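Project Report: Memory Module Placement With a Two-Finger Gripper
Jummai Nwankwo
Judgate Shared Workshop, 19 August 2024

1. Goal

The goal was to have a robot arm take parts out of a desktop computer and put them back without a person touching the case. I started with the memory because a module only goes in one way and the slot gives a clear answer about whether it is seated. The graphics card and the hard disk come later.

2. Setup

The computer is an old office tower that I bought from Hudis. It lies on its side on the slatted aluminum table with the side panel off. The slats let me bolt down stops so that the case goes back to the same spot each time. The arm belongs to the workshop and carries a Robotiq two-finger gripper. I wrote the control program on top of Rundier, the motion planner the workshop already uses.

Loose parts go in a 3D-printed tray to the left of the case. It has a square recess for the CPU, a long slot for a memory stick and upright places for a card and a drive. The first version of the tray was too shallow and the drive leaned over, so I printed it again in April with taller supports.
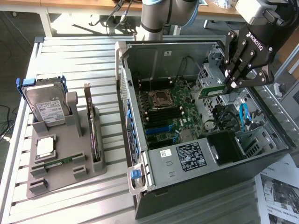

3. Method

The fingers close on the flat faces of the module and hold it level while the arm moves over the case. The wrist then turns the module upright above the slot and lowers it at a slow, fixed speed. When the force reading passes the limit, the arm stops. The program compares the stopping height with the height of a seated module – if it is too high, the arm backs off, shifts a little and tries again. It gives up after 3 tries.

4. Results

I ran 100 insertions with the final settings. The program log has 188 entries in total, counting the early runs when I was still changing the speed. Most of the failures came from the module tipping in the fingers during the turn. Cleaning the finger pads helped more than raising the grip force did.

Cables were the other problem. The planner does not know they are there, and on one run the wrist pulled a plug out of the board. I now tie them back by hand before starting.

5. Remaining work

The latches still have to be opened by a person. Babalola, who looks after the arm, suggested a small hook on the side of one finger, and I have a drawing for it but no printed part yet.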